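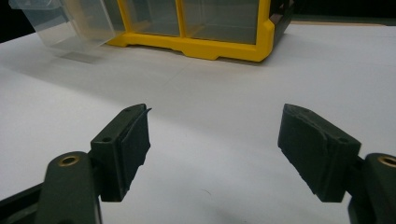
Visit to Gromska, Gosthorpe: the desk storage rooms

The Gosthorpe building opens to visitors twice a year, once in June and once in late summer. I went to the second one, on Friday, August 21, 2020. Entry was free but you had to sign up for a time slot, and each slot was kept small. Mine was the last before lunch.

Parking is behind the building, past the loading doors. The sign points the wrong way if you come in from the north side, so go by the bus stop and turn there. Masks were required inside and there was hand gel at both doors.

Myung-ja Na took our group through. She has worked on small storage for most of her time at Gromska and knows the range well. We started in a room set up with white tables, where the pieces are looked at before anyone decides whether they stay in the catalog. The yellow plastic organizer with the clear drawer was on one of them. I had come mostly for this kind of thing. I keep a sewing table at home and the buttons, bobbins and machine needles have never had a proper place.

A clear drawer makes sense for that. I have had solid ones before and ended up putting labels on them, and then the contents changed and the labels didn't. Myung-ja said people ask for clear drawers more than for any other change. The complaint she hears most is about scratches. Her advice was to wash them by hand with a soft cloth and skip the scouring pad.

We were allowed to try the sample drawers in the next room, which is called the Rana room after a street that used to run there. A row of them had been filled with paper clips, coins and dry rice so we could feel how they slid with some weight in them. The ones with rice were the stiffest. A man in our group wanted to know if the drawers could be bought separately as spares. They can, but only by mail, and the wait is 2 to 3 weeks.

Trilok Maurya did the second half, on packing. The boxes come flat from Cukton and are folded on site. Each carton is stacked on a pallet to 80 inches and wrapped. He showed us how the drawers are taped shut for shipping and then let people fold a box themselves. Mine came out crooked. The tape is a paper one now, and it tears by hand without leaving glue behind.

The shop at the end is small. Prices were the same as in stores, apart from a shelf of seconds with marks or odd colors. I bought two plain trays from that shelf. Cards only, no cash.

The whole visit took a little longer than the sign-up page said. There is no cafe, but the bakery across the road had sandwiches and a bench outside. Sign-up for the next June visit will be on the Gromska notice page, and the morning slots fill first.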